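Guides > Demo days > Running the kitchen station

Home Stations Set-up Visitors Spares Contact

By Randi Magnusson, March

4. The kitchen station, start to finish

I've run this station at every Lokow open day so far, and this is the section I wish I'd had for the first one! It covers the Flurine arm doing the "put the corn in the cooker" task, which is the one people crowd around for. If you're on the drawer station instead, skip to section 5.

You'll need the Flurine arm with the soft fingertips on, the Emalow control laptop, the cooker, the corn, a dry cloth and the blue tape from the spares box.

4.1 Before the doors open

1. Wipe the counter. It's polished stone and it picks up fingerprints like you wouldn't believe, and smears make the overhead lights flare on the arm's camera. A dry cloth is fine.

2. Put the cooker on the left half of the counter with the control panel facing the visitors. Turn the white knob so its grip ridge runs straight up and down, because the arm looks for it that way when it does the second half of the demo.

3. Leave the cooker unplugged at the wall. We never run it with heat, and the task doesn't need it.

4. Lay the corn on the right side, at a slant, with the tip toward the back left and the cut end to the right. Leave plenty of bare counter in between – the arm needs the room to swing through, and visitors like seeing it travel.

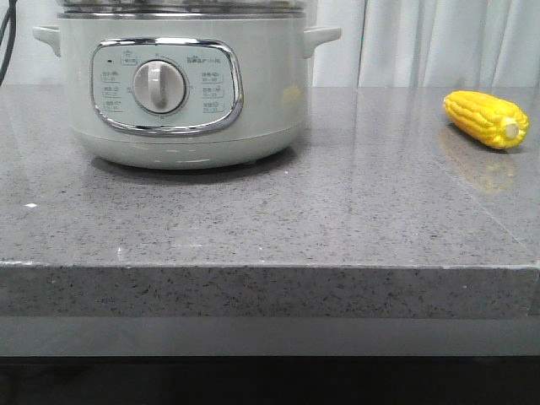 4.2 Starting the arm

1. Press the green button on the base and wait 40 seconds. The arm will twitch once. That's just the brakes letting go.

2. On the Emalow laptop, open the Kitchen profile and choose Home. Keep your own hands behind the tape while it moves (I know, I know, but I've been bumped in the elbow twice).

3. Choose Find Objects. You want two boxes on the screen, one for the cooker and one for the corn. If you get a third, it's nearly always a reflection in the stone. Pull the blind down a little and try again.

4. Choose Run Once. Don't use Run Loop until you've had three clean runs in a row.

Note: the speed slider goes up to 100, but please stay at 53 for visitors. It looks smooth, it still feels quick to someone who's never seen it, and the corn doesn't go flying.

Caution: the stop button must be in somebody's hand whenever the arm is powered. On the table next to you doesn't count.

4.3 With visitors there

Last time we had 307 people through the Sæther hall in one afternoon, so keep each showing short. I do one run, take a couple of questions, then do another while the next group shuffles in.

Kids will ask to move the corn. Let them! Stop the arm first, let them lay it anywhere on the right half, then do Find Objects again. It's my favorite part of the day, and the misses get a bigger cheer than the hits.

If the arm drops the corn, press Stop, then Home, and put the corn back by hand. Don't reach in while the screen says Retrying.

4.4 If something goes wrong

Error 783 means the gripper closed on nothing. Nudge the corn a bit closer to the middle of the counter and run again.

If the arm stops halfway and the screen is blank, the laptop has gone to sleep. Wake it up and choose Home before anything else.

If the knob step keeps missing, check that the cooker hasn't been turned on its base. A small strip of blue tape behind it gives you a mark to line it up with again.

4.5 Packing up

Send the arm Home, power it off at the base, and take the fingertips off before the cover goes on. Corn and cloth go in the spares box, and the laptop goes back to the front desk by 5 p.m. to be charged for the morning.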